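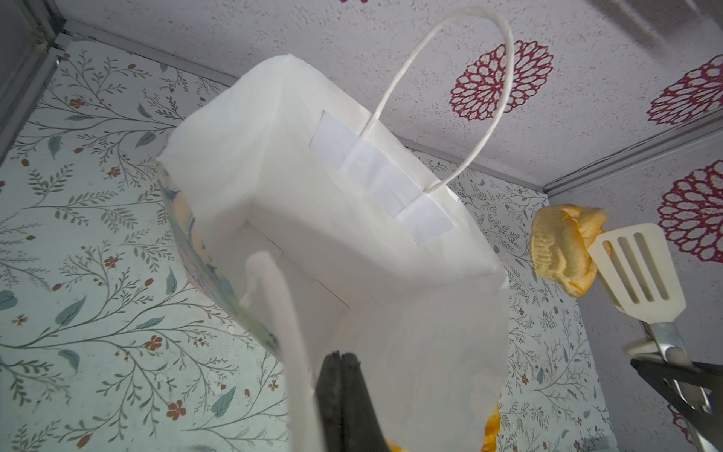
Kaketti wrist camera, view from one arm: one gripper on the rim of a paper bag, the other on the spatula.

Kaketti Wrist Camera and Finger Kit for Home-Built Arms

Sold by Sundomeck. Fits the Stadov small gripper, both the older and newer wrist plates.

If you've been building a pair of arms in your garage or down at the shared shop, you probably already know the moment when the overhead camera stops being any help. The arm leans in, its own elbow gets in the way, and whatever you were trying to pick up disappears behind it. We went through a good long stretch of that ourselves before Bheki Mokgethi bolted a little camera right onto the wrist plate, and we've never wanted to go back!

The kit is everything you need for one arm: the camera, its bracket, a pair of black fingers with a slightly rough face, and a cable long enough to run down the arm with some slack left at the shoulder (please do leave the slack, the shoulder turns further than you'd think). The cable is 300 cm. With the bracket on, the whole thing adds almost 400 grams to the wrist, so if your shoulder motor is already working hard you may want to look at the Azimi counterweight before you order.

We spend most of our own bench time on kitchen and shopping things, paper bags especially. A bag is a lovely test for a pair of grippers. One has to hold the edge without crushing it while the other comes over the top with something awkward, like a slotted spatula, and you find out very quickly whether your closing force is set too high. Start low. Carla Qaisi, who wrote the setup sheet, suggests beginning on plain copy paper and working up from there, and I'd go along with her.

A word on focus, which we get a lot of mail about. The lens is set for things just past the fingertips. Anything right up against the camera, a bag handle for example, will come out blurry, and that's normal. You can turn the lens ring a little with your fingernail, but go gently and mark where you began.

Walls and backdrops are up to you. Our bench enclosure is a gray metal frame with patterned paper on the walls, big red flowers on some of it and leafy green on the rest, and we like having a busy pattern behind the work while we tune things. Plain panels are fine too.

In the box
Camera and bracket
2 fingers
Cable, 300 cm
Screws and a hex key
Printed setup sheet

Part number: 515
Power: over the cable, no separate supply
Not included: gripper, arm, enclosure

Ordering a second kit for the other arm? Put a note in the comments box and Elikem Kpodo will pack a mirrored bracket for you, same price. Orders placed in December go out after the holidays.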